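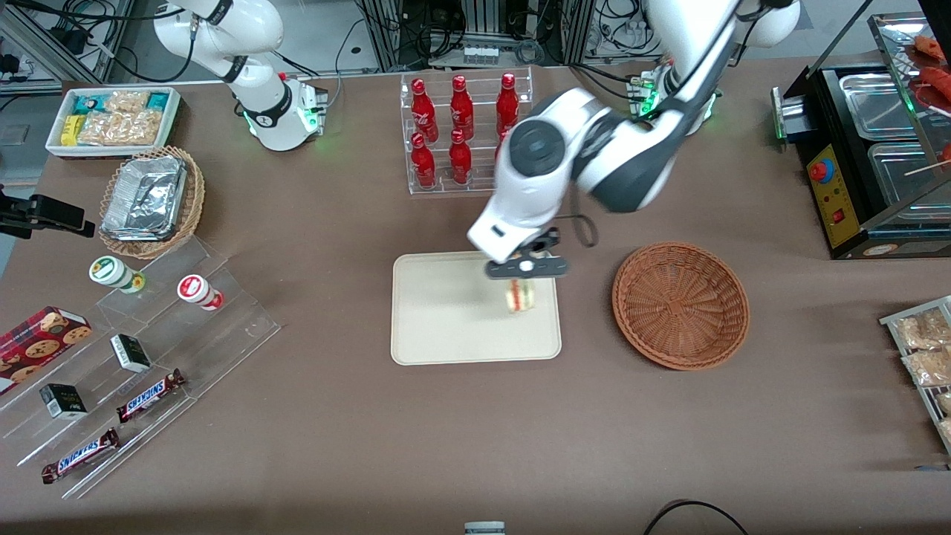
Print this page | E-mail this page

Wanted: a developer who reads the error message first

Bustach makes routing and scheduling software for people who deliver things. We are hiring a backend developer for the Amstead team, which looks after the part of the product that decides which stop comes next. It's the part customers call about.

We have 29 people, most of them in one building, and a codebase older than two of our interns. Amstead was written as a stopgap. It has been a stopgap for eleven releases and now handles every route we plan.

What you would be doing

Mostly, moving Amstead off its old job queue and onto Kwok, our newer one. Vira Dovhaniuk started this in March and has gotten through the easy third. The rest includes a module called Dustico, which converts customer time windows into something a computer can argue with. Dustico has 111 open tickets. Some of them are duplicates. One is a recipe for plum cake, filed by accident, and we've left it open.

You'd also take a turn on call, one week in five, with the following Monday off. The phone rings less than it used to.

What we're looking for

You've worked on a production system long enough to have broken it and fixed it yourself. We mostly use Go, with some Python that everybody promises to rewrite. If you know one well and can read the other without sighing too loudly, that's fine. You should be comfortable with SQL, including the kind written by someone in a hurry.

We don't need a degree. We don't need a ninja, a rock star or any other kind of performer. We'd like you to write clear English, as Engelbert Hauser reviews documentation as well as code and will send back a paragraph as fast as a function.

Map experience is a plus. If you already have opinions about how to geocode a loading dock, please mention them in your letter, where we can prepare ourselves.

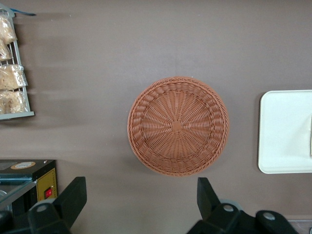 Interviews come in two rounds, and neither has a whiteboard. In the first, Nele Petersen calls you for 37 minutes. (It used to be 45, then she cut the part where we talk about ourselves.) The second is a paid half day in our office, working on a real ticket next to Fabian Eder. You can look things up, ask questions and get up for a snack. We think you learn more about a team from an afternoon of its bugs than from its careers page, this one included. The ticket will be small but will have the usual trouble in it: stock that can travel in any order, like bagged bread or pastry on the shelves of a wire rack, and a customer who needs it in one order only. We don't expect you to finish. Fabian has been on his since winter.

What you get

A salary in the range we'll tell you on the first call, before you have to ask. Five weeks of vacation, which people here do take. Two days a week from home, or three if you can stand the chat channel. A decent chair. A budget for books and conferences, with no requirement to give a talk when you get back.

What you don't get: a foosball table. There was one. Meetings ran long.

How to apply

Send a resume and a short letter to Leopold Rüegg, who runs engineering and reads all of them himself, usually on the train. Tell us about a bug you're still a little bit annoyed about. Skip the photo and the personality test results. We answer everyone within 5 working days, including the people we turn down.

Applications are open until the job is filled. No recruiters, please. Leopold has a long train ride but not that long.

Posted Wednesday, May 18, 2022

Print this page | E-mail this page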